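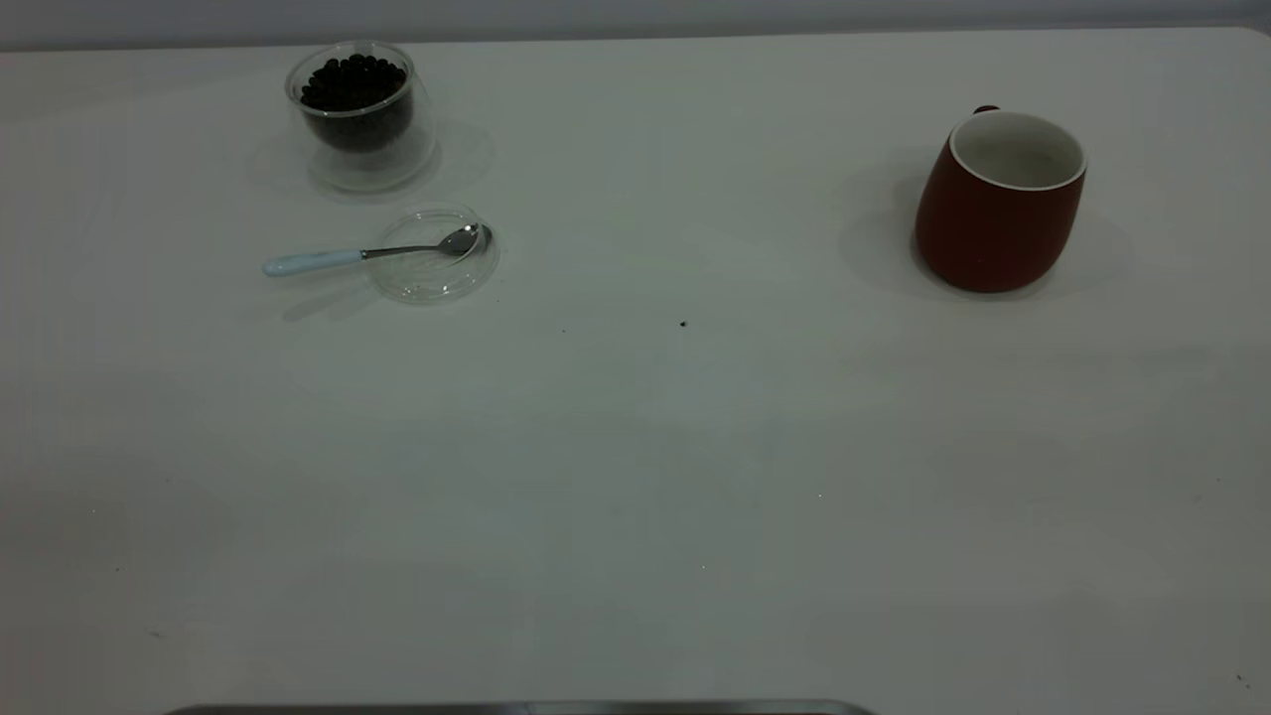
Questions we get asked about the Galang Robot Arm Club

We get a lot of emails from parents, prospective members and (this year especially) grandparents, and most of them ask the same dozen or so things. I've tried to gather the answers in one place. If yours isn't covered, please do write to us anyway. I like getting the emails, even the long ones.

What does the club do?

We teach robot arms to do small kitchen jobs on a table top. Moving a mug, picking up a spoon, scooping something from one cup and tipping it into another, laying out a saucer so that it ends up the right way round. They sound like tiny jobs, and for a person they are, but a good scoop-and-pour can keep a team of four teenagers busy from January until Easter, and they'll still be arguing about the angle of the spoon on the way to the car park.

Members work in small teams. Each team picks a task from our list, sets the table, and then spends the term getting the arm to do it, first slowly with somebody guiding it, and later on its own. Along the way they pick up a fair bit of programming, some geometry whether they like it or not, and a great deal of patience.

Who can join?

Anybody from 12 to 18 who lives near enough to come regularly. You don't need to attend any particular school. We have members who are taught at home and a pair of cousins who come in on the bus from the far side of the valley, and they all get on very well.

Do I need to know how to program?

No. About half of our new starters have never written a line of code. The first month is mostly guiding the arm by hand and keeping notes on what happened, and the programming creeps in after that. If you already know some Python you'll be useful to your team straight away, but please be prepared to let other people have a turn at the keyboard. We do have to say this every year.

My child has only built wheeled robots. Will they be bored or lost?

Neither, I should hope! Wheeled robots are a lovely start. The main thing that changes is that an arm has to deal with objects it didn't bring with it. A line-follower cares about the line. An arm has to care where the mug is, which way the handle points, and how hard it can squeeze before something goes skidding off across the table. People who have built buggies are usually very good at the testing side, because they're used to doing the same run over and over.

Which task should a new team choose?

I'd start with the mug. It's a decent size, it stands up by itself, and you can see at once whether you've got it. The usual first version is "pick up the mug from the right-hand side and put it down on the left", and once that's reliable you turn the handle away from the arm and find out how much your program was depending on it.

The spoon is the next step up. A teaspoon lying flat on a table is a miserable thing to pick up, so we let beginners rest it across a glass saucer, which lifts the handle a little. Please write down which way the handle is pointing when you start. Teams forget, and then two people swear blind that their version worked yesterday, and they're both right.

Scooping and pouring we save for the second term. You take a spoonful from a glass of something small and round, carry it over to the mug, and tip it in. It's the favourite by a mile, and it's also the one where we get through the most dustpans.

Why do you use clear glass? Isn't that making it harder?

Yes, it is. Clear glass on a white table is horribly difficult for a camera to make out. A saucer can all but vanish apart from a bright line round the rim, and a double-walled glass gives you two edges where you expected one, so a program that looks for the side of the cup may settle on the wrong one. We include it from the start all the same, as kitchens are full of glass and the regional event uses it too. Beginners can swap in a coloured saucer for the first few weeks. There's no shame in it and we have a box of them.

If your program keeps losing the glass, try looking for what's in it instead. Dark contents in a clear cup show up beautifully, and the top of the heap tells you a good deal about where the cup must be. One of our teams, who called themselves Druvosau for reasons that were explained to me twice and which I still can't repeat, based their whole method on this and did very nicely out of it.

How should we set up the table before a run?

This is the one page I wish everybody would print out, so I'll go through it slowly.

Wipe the table first. A stray crumb is nothing to you or me, but to a camera a dark speck on a white surface is a Thing, and we once lost the best part of an evening to a program that had fallen in love with one. Check the corners as well as the middle.

Put the objects out by hand, towards the back, and leave plenty of clear table in front of the arm so it has room to come in and out. The glass and the saucer can sit fairly near each other. Keep the mug well over to the other side for your early runs, so that the arm isn't trying to thread its way between things.

Look inside the mug. It should be empty before you begin a pouring run. If it still has last time's in it, your count is wrong before you've started.

Fill the glass nearly to the top. A half-empty one sounds easier and isn't, as the spoon has to go down past the rim and there's much less room to turn it.

Check your shadows. Soft, even light from above is what we want. If you've got a hard black shadow beside the mug, somebody has moved a lamp, so please move it back.

Then step away, say "clear" out loud, and start the run.

How many runs does a team need to record?

For the spring showcase we ask for 53 recorded runs of the same task, which is a number we inherited and have never got round to changing. The keener teams go far beyond that. Our busiest group last year reached 600, and across the whole club we passed 3,000 in April, at which point there was cake.

Please record the bad runs too, and label them. A run where the spoon was dropped halfway is worth keeping, and the judges do like to see them. We've had teams throw away all their failures and then have nothing to look at when the arm started doing something peculiar in week nine.

Can we move the objects between runs?

You should! If the mug is always in exactly the same spot, all you have shown is that the arm can travel to that spot. Shift everything by a hand's width or so, turn the handle, swap the saucer and the glass over. Write down the layout each time. A quick sketch is fine -- it doesn't need to be to scale, and some of the ones in our folders are very charming.

What is the Prellier Cup?

It's the regional table-top event, held once a year, and any of our teams can enter. There are 2 rounds. In the first, you know the task and roughly where the objects will be. In the second, the judges lay the table themselves and you don't see it until your slot begins. You may restart once in each round without losing marks.

Teams are judged on whether the job got done, how tidily, and how well the members can explain what their arm was doing. The last part counts for more than people expect. It's also the part where the quiet ones often shine, so do encourage yours to have a go at the talking.

What equipment do you have, and can we bring our own?

The club has its own arms, tables and laptops, and a cupboard of crockery that has grown rather out of hand. Our control software is Drikard, which was written by former members and is looked after by current ones, so if it does something odd there's usually somebody in the room who can be made to feel responsible.

You're welcome to bring your own mug, provided you won't be heartbroken if it gets chipped. Please don't bring your own arm without asking first, as we need to check the power supply and the stop button before it's plugged in.

Is it safe?

The arms are small and we run them slowly, and every table has a stop button that a member of the team keeps a hand near during a run. Long hair is tied back and sleeves are rolled up. Nobody reaches across the table once "clear" has been called. We do get a broken cup from time to time, and an adult always sweeps up glass. Please send your young person in proper shoes -- sandals are lovely but they'll be put on laptop duty.

What does it cost?

There's a termly subscription, which covers everything including the crockery, and we have free places for families who'd find it difficult. You only need to ask, and you won't be asked for a reason or any paperwork.

When do you meet?

Term-time evenings, from 6.15 until 8. Doors open ten minutes beforehand. Please try to collect on time, although if you come in at quarter to eight you'll probably catch a few runs, and the teams do love an audience.

Can parents help?

Oh, please. You needn't know anything about robots. We need people to make squash, wipe tables, hold the clipboard and ask "and what's it doing now?" in an interested voice. Corey Tamihana runs the helper rota and will find you something to suit. We'll need to do the usual checks before your first session, so get in touch a few weeks before you'd like to start.

How do I sign up?

Fill in the joining form and hand it in at the door, or send it by email and bring the signed copy with you on your first evening. If we're full we keep a waiting list, and places do come up, mostly just after half term.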